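Open day at the Rosser smokehouse, Petholm

Last updated: June
111 shares · 50 comments

I went to Petholm for the smoked trout, which I had only ever bought vacuum-packed at the supermarket in Pumden. The Rosser smokehouse opens its doors one day a year and lets people walk through the place from the fish tanks to the shop. Entry is free. You sign in at a folding table, get a hairnet and a pair of blue shoe covers, and wait for a group to fill up.

I was in the 10 a.m. group. Our guide was Libor Gajdoš, who runs the kilns. He talks quietly and the first room is loud, so stand near the front if you go.

The trout come from two ponds up the valley and are kept in clean running water before they are killed, which takes the muddy taste out of them. We didn't see any killing or gutting. That work is finished by the night before, and the fish we saw were already split and lying in brine.

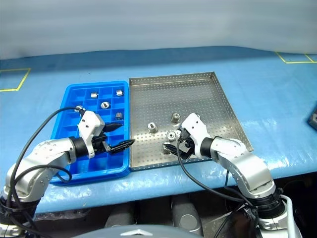 Metal fittings in the blue tray, with the steel tray beside it.

The brine is plain: water, coarse salt, a little brown sugar, bay and black pepper. Libor said they tried juniper for two seasons and dropped it when regular customers complained. Whole fish stay in overnight and fillets come out much sooner. After that everything is rinsed and hung to dry until the surface feels tacky when you touch it. He let us touch one. He called this the step that home smokers skip, and said smoke doesn't take properly on wet skin — you get streaks and a sour edge.

The kilns are brick, black on the inside, with iron doors. Rosser burns beech and adds apple wood toward the end. A full load in the big kiln is 2000 fish, and in the weeks before Christmas it runs day and night. On the open day only the small one was lit. You could stand in front of it and look in through a slot in the door, but my glasses fogged up and I mostly saw orange.
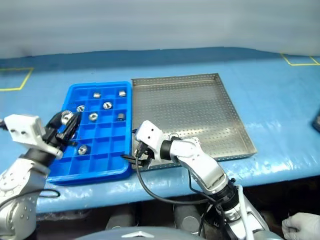

Hot-smoked trout is the main product and it's what most people came for. They also make a cold-smoked version that is sliced thin like salmon, a pâté with horseradish, and smoked roe in small jars. The roe sells out early. By the time our group reached the shop there were three jars left and the woman ahead of me took all of them.

Tasting was at a long counter off the packing room. I tried the trout still warm from the kiln, with nothing on it, and then the chilled one from the day before with rye bread and butter. I liked the chilled one better. The flesh had firmed up and the smoke had settled down, where the warm fish tasted mainly of salt. The pâté was good but heavy on the horseradish. The cold-smoked slices were my favorite of the lot, soft and a bit sweet.

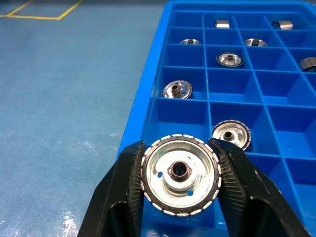 The cooking demonstration

At noon Sabina Baláž cooked in the yard under an awning. She has a lunch place in Pumden and buys her fish here. She made a potato soup with smoked trout, and it's simple enough that I wrote it down.

She boiled the heads and skins with an onion and a carrot for half an hour and strained the liquid. Diced potatoes went into that with a leek softened in butter. When the potatoes were tender she stirred in sour cream mixed with a spoonful of flour, let it thicken, and took the pot off the heat before adding the flaked fish and a lot of dill. A splash of vinegar at the end. No added salt at all — the stock carries enough.

Someone asked about using mackerel. She said it works but the soup turns oily, and she would leave out the butter.

I made it at home two days later with one large trout and it fed four. My flour went lumpy, so I'd whisk it longer next time.

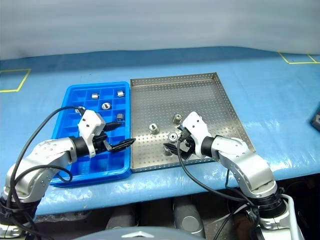 Getting there and what to buy

The bus from Pumden stops at the bridge, and it's a ten-minute walk from there on a road with no sidewalk. Parking is in the field behind the ponds and it was soft after the rain. Bring a cooler bag if you plan to buy fish. They sell ice at the shop, but the line for it was longer than the line for the trout.

Whole hot-smoked trout keep for a week in the fridge unopened. The pâté doesn't freeze well, according to the label. The shop takes cards, the beer stand in the yard takes cash only.

The last group goes in at 3 p.m. Kids are allowed everywhere except the kiln room, and there's a shallow pond near the gate where they can feed the small fish.

2402 views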